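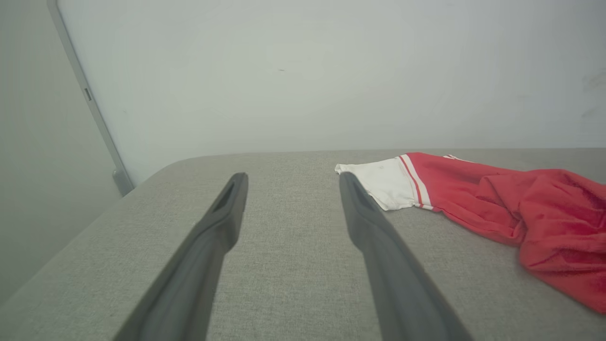 **Unska Textile Handling Group - Bench Practice and Garment Care**

# Tips for Recording Folding Examples on Soft Surfaces

These tips apply to all operators who record laundry examples for the Pletetti folding set. They were collected from shift notes and are revised when the notes show a repeated problem. Operators who are new to the work should read the page once before their first session and keep a copy at the station.

The current set calls for 3,000 accepted examples. Short-sleeved shirts come first, followed by towels and trousers. An example is one complete attempt, from the garment in its starting heap to the garment left folded with both grippers clear of it.

## Preparing the garment

Garments should be clean and fully dry. Use no fabric softener; it changes how the cloth slides between the fingers. Shirts that have become stiff from repeated handling may be washed on a short cold cycle and returned to the bin the next day.

Empty the pockets and close all zippers. Leave care tags in place, including those that stick out of a seam, as they are part of what the system will meet in an ordinary home.

Faded or lightly marked shirts are welcome. A garment is withdrawn only when a hole is large enough for a finger to pass through.

## Preparing the surface

Upholstered surfaces behave differently from a table. The cloth drags, the padding gives under pressure, and lint gathers in the weave.

- Brush the surface in one direction with a dry upholstery brush before each session. A lint roller is acceptable between garments.
- Smooth the cover by hand toward the edges. A ridge in the cover can be picked up together with the shirt.
- Check that rounded corners are well padded and have not gone flat.
- Keep cups and pens off the surface at all times.

## Setting the starting heap

Drop the garment from elbow height and leave it as it lands. Operators tend to tidy a heap without noticing, and the resulting examples are too easy. If part of the garment hangs over the side, the attempt may go ahead as long as most of the cloth is supported.

Vary the side on which the heap lands. During the November review, one operator's 52 examples were found to have started on the right every time, and 29 of them were set aside until left-hand starts had been recorded to go with them.

Open the grippers fully before pressing record. Look at the wrist view and confirm that both fingertips and at least one edge of the garment can be seen. A cuff, a hem or a band of trim makes a good first target - the plain middle of a shirt does not.

## Working through the fold

1. Find an edge and pinch it lightly. Take a single layer where the fold allows it.
2. Lift only as high as needed to free the cloth. High lifts let sleeves swing underneath.
3. Lay the body flat and draw out the larger wrinkles. Small creases may stay.
4. Fold lengthwise, bringing one long side over the other.
5. Turn the sleeve in toward the body.
6. Hold the collar end with one gripper and a hem corner with the other, and draw the two gently apart until the body lies flat.
7. Release one side at a time and back the fingers straight out.

Step 6 causes the most trouble on a woven cover. If the grippers press downward while pulling, the cover travels with the shirt. Raise both fingertips slightly, pull, then lower them again. A small gather at the gripped corner is acceptable and need not be corrected.

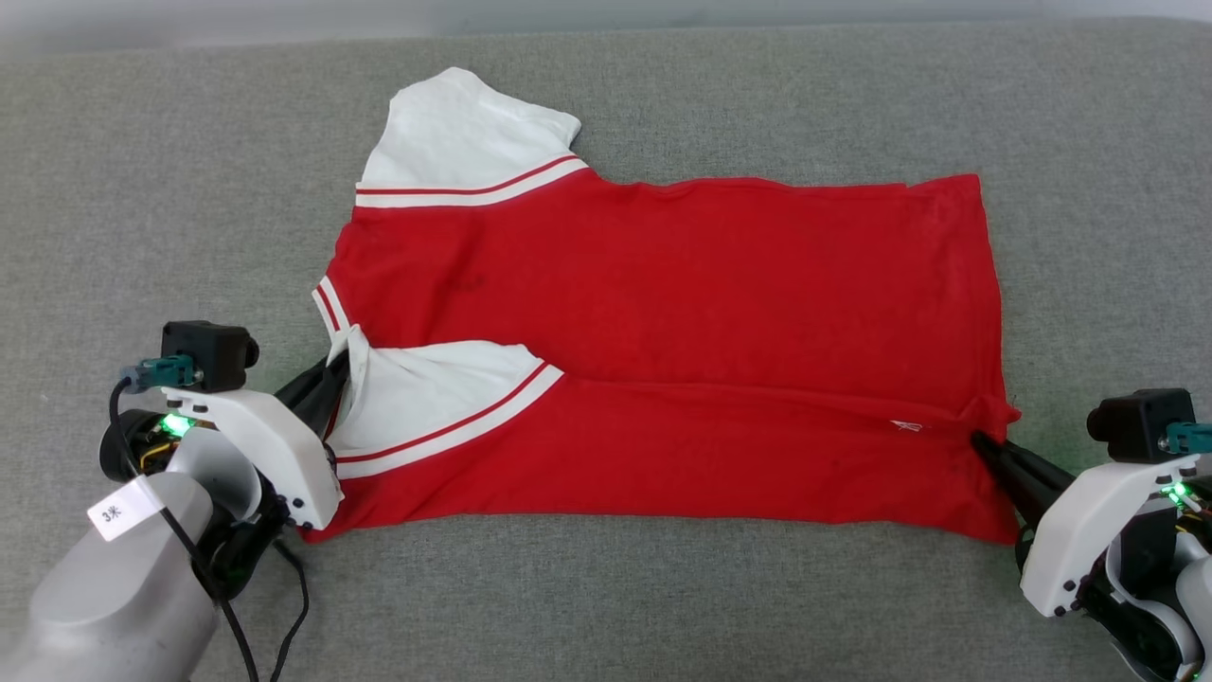 *Drawing the shirt flat, with one gripper at the collar and the other at the hem corner.*

Contrasting sleeves and striped trim are helpful to new operators, who can follow the position of each part with little effort. Do not rely on them for a full session. Plain shirts in one color should be mixed in from the second day.

## When an attempt goes wrong

A dropped corner is no cause to stop. Pick it up again and continue; recoveries of this kind are wanted. Stop and discard the attempt only in these cases:

- a finger has caught in a seam or buttonhole
- the garment has fallen to the floor
- a hand has entered the working area
- a cable has come to rest on the cloth

Do not slow down in order to look careful. An even, ordinary pace gives the Nair training software a cleaner record than a slow one with many pauses, and long pauses must be trimmed afterward.

## Care of the grippers and cables

Wipe the fingers with a dry cotton cloth at the start and end of each session. Lint packs into the recesses near the tips and should be lifted out with a soft toothbrush. Liquid cleaners are not permitted on the fingers or the housings.

Check that each connector is seated and that loops of cable can move without touching the garment. Labels on cables are to be left as they are. A label that has worn away should be replaced with the same wording.

## Labeling and storage

Enter the garment type, the starting side and the result in the Bandis log before setting out the next heap. Logs filled in at the end of a shift have proved unreliable. Use the words "complete," "recovered" or "discarded" and no others.

Examples are sent for review in batches of 200 - partial batches wait until the next working day. Fold the used garments by hand, return them to the open bin, and cover the surface with the cotton sheet when the station is closed.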